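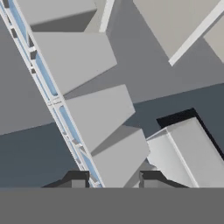

December 16, 2018

Murkell bench log. Peven model of the Abou Jaoude cell, approach and descend test beside the lattice rail.

Carried on with the approach test from the last entry. Batch of 17 runs, same start pose, same target, contact noise left on. Three of them ended in a protective stop during the descent. The other runs reached the target and closed the fingers as asked.

The stop code is the one for unexpected force at the wrist. In all the bad runs it comes at step 3000 of the trajectory, give or take nothing, which already looks wrong for a fault that is meant to come from noise. Step 3000 is where the Gratska controller hands over from the coarse approach to the guarded move.

First guess was that the gripper body had touched one of the blocks next to the rail. Played a bad run back slowly with only the drawn geometry showing. No overlap that I could find from the wrist view or from a free view set low at the side. Then switched the collision shapes on and the trouble was plain enough: the rail is drawn as an open lattice, side members and cross pieces with insets between, but its collision shape is a single closed hull. The hull also stands out past the drawn side member by 6 mm on the block side. Fingers going down next to the rail can be in clear air as drawn and inside the hull as far as the contact solver is concerned.

So the arm was stopping for a contact that the picture on the screen says is not there. From the controller's point of view the stop was right. It saw a force over the limit and it stopped.

That explains contact but leaves the step number. Went through the force log for one bad run and one good run side by side.

Good run: wrist force flat through the approach, small bump at handover, flat again, then the expected rise when the fingers close.

Bad run: wrist force already high before handover and rising. No stop. At step 3000 the guarded move starts, the limit is read for the first time, and the stop comes on the next cycle.

The force limit is therefore not being watched in the coarse approach. I had assumed it was on throughout. The Gratska settings file has one limit for each phase, and the one for the approach phase was blank. Blank is taken as "no limit" and gives no warning on load. I would have expected it to refuse the file.

This is the more serious of the two faults. The hull is a modelling error and costs us some false stops. The blank limit means the arm can push into something for the whole approach and no one hears about it until handover. In Peven that costs nothing. The same settings file is the one meant to go across to the real cell.

Checked whether it has gone across already. It has been copied to the cell controller but not loaded. I have renamed the copy so that it cannot be picked up by the start script, and put a note on the cell sheet: do not load until the limits have been checked by two people.

Work done after that:

Filled in the approach limit with the same value as the guarded move. This is probably too tight for the coarse approach, where the arm is moving faster and the filter lets more through. Left it tight on purpose for now.

Split the rail collision shape at the joint between the two sections and rebuilt each section from its side members and cross pieces. Left the insets as solid. They are thin, but I do not want a fingertip passing through a panel and calling that a success.

Reran the bad seeds only. With the new limit and the old hull, all three stop early in the approach, well ahead of handover, as they should. With the new limit and the new rail shape, all three run to the end and close. Forces before handover are flat.

Not yet run: the full batch with both changes. The machine was needed for something else and I would sooner have it done in one go than in pieces.

Open points

The blocks beside the rail have not been checked for the same hull fault. They are simple shapes, so the hull should fit, but I said the same about the rail. Check the angled faces first.

Playback hides collision shapes by default. I lost most of the morning to that. Propose we turn them on for any run that ends in a stop.

A blank limit should be an error. Wrote a small check that reads the settings file and refuses to start Peven if any phase has no value. It does nothing for the real controller, which will still accept a blank. Need to ask Gratska whether that is meant.

Older results from this cell may have contact in the approach that was never flagged. The force logs are kept, so they can be gone through against the new limit. Until that is done I would not quote the success rates from the earlier December entries.

Tool offset was checked and is correct. Noting it here so that it does not get checked again.

Next: full batch, then the blocks, then the old logs.

Shares: 6
Comments: 3

Comments

bench_two
Same blank field in the settings for the tray job. We copied the file from yours. Filled it in and reloaded, no stops so far, but we only ran it in Peven.

guest
Does the new rail shape slow the solver much? Last time we used separate parts for a frame it was painful.

log author
Slower, yes. Still usable for single runs. I will put the timing in with the full batch. If it is bad I will merge the cross pieces with the insets, as both are solid now anyway.

Murkell workshop notes | Contact | Copyright Murkell, all rights reserved | Back to top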